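9 Jul 2025, workshop notebook, soft goods table

Good morning on the Stakden sorting! We finally have a way of storing the odds and ends for the puppet patterns that I think people will really use, and it's one plain see-through bin. I love being able to see color through the side before I dig.

Rekha asked why socks and plush go in together. For our purposes they behave alike: squashy, light, happy to be packed tight, and they keep each other from sliding about. Hard stuff (buttons, eyes, the wire) stays in the drawers under the window. Min-kyu still wants a lid. I'd hold off till we see how full it gets by the end of the month.

Sock notes. Plain black ones make the best mouths, the stretch is even and the stitches vanish. Prints are great for bodies but go wonky over a curve, so cut those flat. Try the 4 mm seam again, the wider one on Monday's sample puckered at the heel.

Plush notes. Long pile hides everything, short pile hides nothing. Brush before cutting, snip from the back only, and shake the piece out over the trash (I forgot, and was picking fluff off my sleeves through lunch). Teodoro's trick of marking the back with soap works beautifully!! 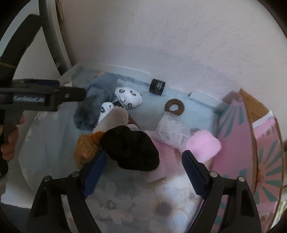
Soft bin with the black sock at the front, gray and beige plush behind, bag of white shred on the pile.

Shred stays bagged, please. Once it's in the fur it's there for good.

Still to do: ask Kyung-hwa if the Tandlow order of 31 felt squares can go out this week, write up the heel fix for Dong-geon, and find the good scissors. Last seen near the iron.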